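household treated the basket as a destination and the table as a temporary state, which is a generous reading of most kitchens. Of the 168 households in the Mamuvano survey, 10 claimed to put all produce away at once. We thank them for their optimism.
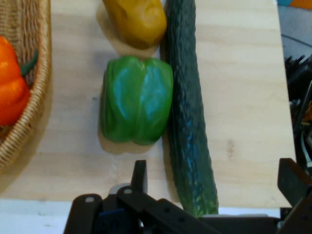
Figure 3. Peppers and a cucumber on a pine tabletop; one orange pepper in the basket.

4.2 Partial storage

The orange pepper in Figure 3 has a basket. The green and yellow ones have the cucumber for company. Saludo's coding sheet calls this arrangement "partial," a word it also applied to 200 of our 378 kitchen visits.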